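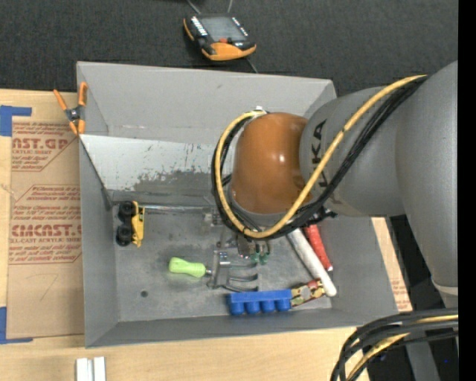 How often should the external cable loop at the wrist be re-dressed on a bin picking cell?
Every time the gripper or the bin position changes, and otherwise at whatever interval your wear marks tell you. We settled on 9 weeks.

Home | Forums | Cells and Fixtures | Maintenance | Search

Cable loop and bin clamping on a KUKA pick cell
5 replies

rvass_cells
That is the short version for people who only read the first post. I'm Réka Vass and I look after the Skusetance cell. KUKA arm, metal bin on a wood tabletop, mixed small objects in the bin, fixed camera. The yellow cable and the black bundle run outside the arm, down over the link, under the wrist housing and back up the side.

The fault: intermittent loss of the gripper signal, 3 times in one shift, always with the wrist turned close to its limit over the left wall. Continuity on the yellow cable was fine at rest. I put the arm in that pose at low speed, moved the loop by hand with the drives off, and the signal dropped. The conductor was broken inside the jacket near the connector. No mark on the outside.

New cable is in. I added slack below the wrist, so the loop now hangs lower than it did. Ran 269 picks after that with no dropout. Question for the group is whether to leave it or go to a proper dress pack.

fuletti_tech
Too much slack is its own problem. If the loop hangs under the wrist and you reach into a bin with sloping walls, it will rub the wall sooner or later. I would shorten it and move the strain relief to the upper link. We did that on a Fuletti cell and the cable outlasted the gripper.

rvass_cells
Shortening it is how I got the broken conductor. The old loop was tight at the limit pose. I can restrict the wrist range in the planner instead, but then I lose picks along the left side, and small parts on the floor there are hard enough already.

gantry_otto
Restrict the range. Losing a few picks costs less than a cable. Also check that the black bundle isn't tied to the yellow one right at the bend. Two different stiffnesses tied together at a bend and the softer one takes all the movement.

ctorres
Disagree on restricting the range. If the bin has to be emptied, the left wall has to be reachable.

Different point. You have a spring clamp on the upper left edge of the bin. What is holding the other side? A spring clamp is fine for setup but it creeps under repeated contact, and a bin that has moved a few millimeters looks exactly like a bad calibration. Before anyone touches the cable again I would:

1. Scribe or tape the bin position on the tabletop.
2. Run 5 picks against the left wall.
3. Measure the offset.
4. Then look at the hand-eye numbers.

Celeste Torres
Lambrechts integration

rvass_cells
Fair. Did it this afternoon. The bin had moved toward the arm, and the offset matched what I had been blaming on the camera. I'm making two stops from angle to go on the tabletop. The clamp stays until those are in.

Also found the coating flaked across the lower middle of the rear panel. Does anyone repaint, or leave it? The depth data is noisier over that patch.

fuletti_tech
Matte gray, two thin coats, sand first. Bare metal reflects and the depth image will have holes in it. Brerus sells a textured one that holds up, but ordinary primer does the job if you don't mind redoing it. I still say the loop is too long.

rvass_cells
Noted. Leaving the length as it is until the next check in April, with a strip of tape on the jacket at the lowest point. If the tape is scuffed I'll shorten it and take the wrist limit – if it's clean, it stays.

14 people found this thread useful | Share | Print

Contact the moderators | Terms of use | © Cells and Fixtures forum | Back to top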